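Product Review: Bonden Striped Counter Mat, Cat Design

Reviewed by Ourania Bakalis for the Household Goods Section
July 1, 2020

The Bonden counter mat was assessed as part of the Section's continuing examination of kitchen textiles and drying surfaces. The mat is sold by Papadakis through its stores and by mail order. The sample was purchased at the regular retail price and was not supplied by the manufacturer.

The review covered three matters: how flat the mat lies on a standard countertop, how it performs under washed utensils, and how well the printed design holds up to laundering. The sample remained in daily use for 60 days in a household kitchen with limited counter space beside the cooktop.
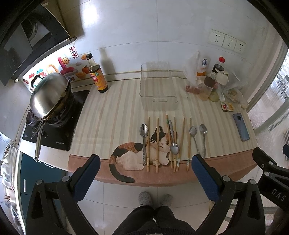 Volume 158, page 2225

The mat is striped in beige and white and finished with a dusty-pink border. A calico cat is printed toward the lower left, with its tail curling over the border. Metal spoons and wooden chopsticks can be laid side by side across the front half, and the mat is long enough to serve most of a working counter.

Absorbency was judged satisfactory. Rinsed spoons left no standing water after an hour – chopsticks took longer, and reviewers recommend turning them once. The border dried more slowly than the center and should be checked before the mat is folded away.

Laundering produced slight fading in the stripes. The cat design kept its color. Kibet Kinyua, who conducted the wash tests, noted minor shrinkage along the short sides and advises against machine drying.

The comparable Jullix mat is thicker but slides on smooth counters. The Bonden mat is recommended for small kitchens, with the reservation that only one size is offered.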